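### 4.2 Kitchen chores on the shared table

The second part of the study asks whether a two-arm setup can do small kitchen chores at a level that a family would accept. We follow the task list of Bisht and Maurya, with small changes. Each chore is short and uses ordinary objects, and no object carries a marker or a special handle. We left out all chores with liquid, although these are the ones people ask us for most often.

We ran 156 trials in July, divided between two rooms, Plolano and Momdale. In 110 of them the chore was completed without help from the operator. In 38 trials the operator had to stop the arms, and in the remaining eight the time limit ended the attempt. A trial counted as complete only if every object was in its correct place and nothing had fallen from the table. Two judges, Grewal and Contreras, scored the trials separately and then discussed the cases where they did not agree. Most of these cases were about how far an object may stand from its correct place.

The results are uneven between chores. Picking up a light object and putting it on a tray is now almost routine, also when the object has a long or curved shape. Hanging a mug on a peg is harder, and the policy often approached the peg from a side where the handle could not pass. Appliance doors gave the most trouble. The arm has to take hold of a narrow bar and then follow the path of the door, and a small error at the start grows during the motion. Figure 5 shows the table with both arms over it, the right one at the toaster oven and the left one holding a yellow, banana-shaped object above the wooden tray. 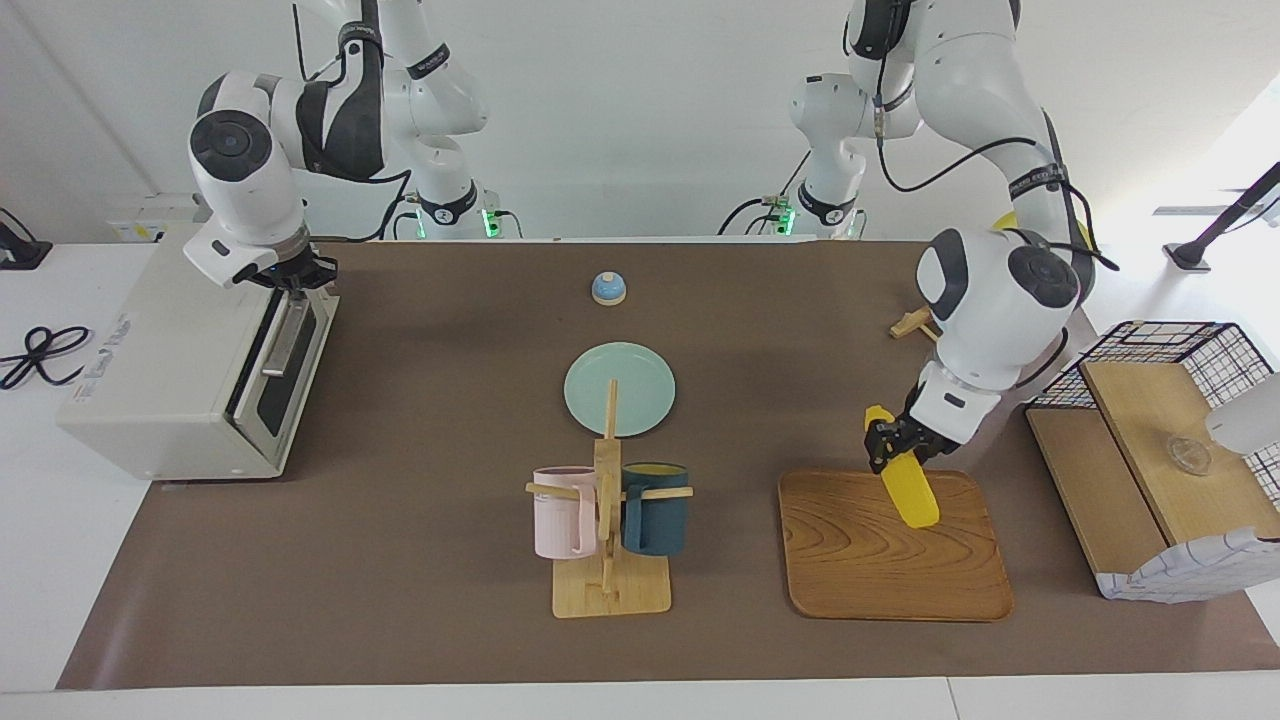 **Figure 5.** Work table for the kitchen chores. The mug tree stands between the oven and the tray.

Speed is the other limit. A person clears a table like this one in less time than the arms need for the first two objects. We set the limit at 20 minutes per trial – this is generous, and no family would wait so long for a clean table. Agyeman argued in our group that speed matters little if the machine works while people sleep. We agree in part, but then the number of stops must come down first, as a stopped arm at 3 a.m. has no operator next to it.

We also tried the Rana controller on the door chores only. Its motions were smoother, but the operator still had to stop it at the same point of the door path, and we did not continue with it in the trials of Section 4.3.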